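I've spent most of this week teaching a robot arm to spoon coffee beans into a mug, or at least making the recordings it'll learn from. I steer, it follows, and everything gets saved as one example for the Prekine set. We need 443 of them. I'm on 95!
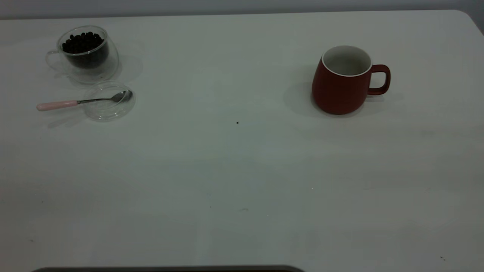 My early ones were terrible. I kept pausing to think, and Ildikó Vida (who has far more patience than me) pointed out that a learner will copy the dithering as happily as the scooping. So now I run through the whole move in my head first — then go, and don't stop.
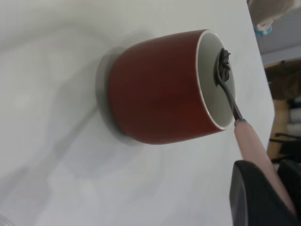

Issue 50

The other thing I've had to get used to is variety. If every recording starts the same way, you end up with a model that knows one layout and panics at the next. So I shift things between goes, even if it's only a little. The red mug might start out near the middle of the table, level with the glass cup, and next time I'll slide it somewhere else and turn it a bit. Dull work, but I put the radio on and it's quite soothing.

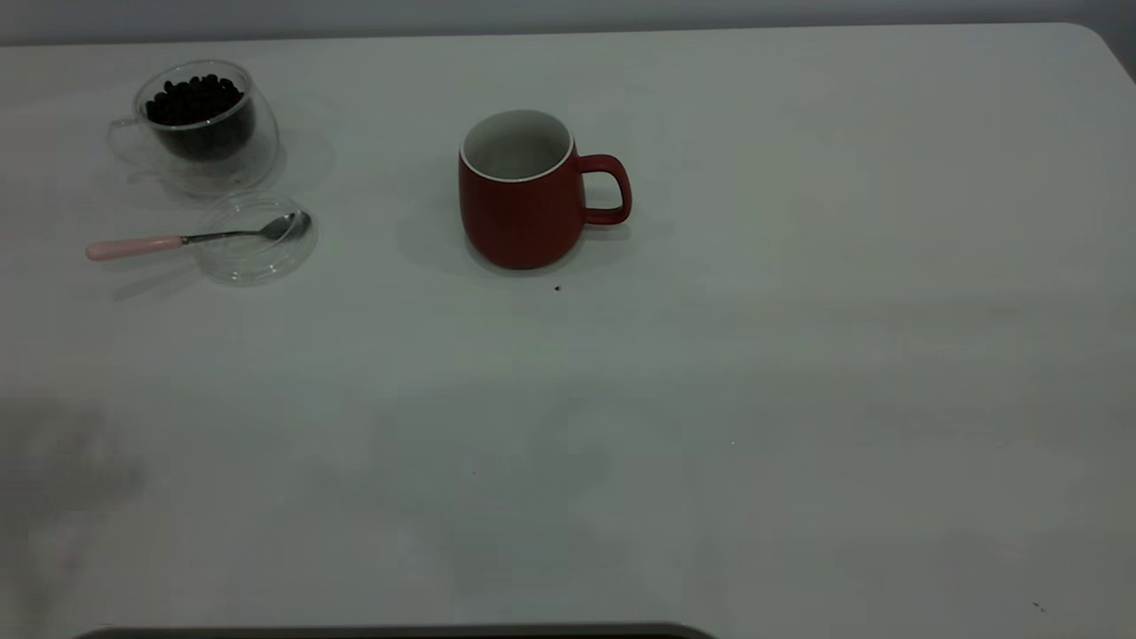 Bad takes are the bit I still argue with myself over. I used to delete every fumble, and now I keep the ones where I recover properly, with a note in the log so Ildikó can pull them out if she disagrees (she often does).
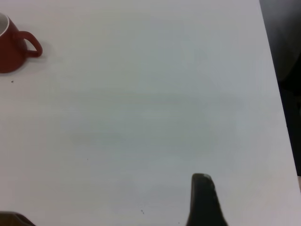
Next up is the lid, which I'm dreading. More when my wrists have recovered.

Recent posts
Moving the log over to Nestumell
A damp December in Lutthorpe
Pálfi and the missing labels
How long should one example be?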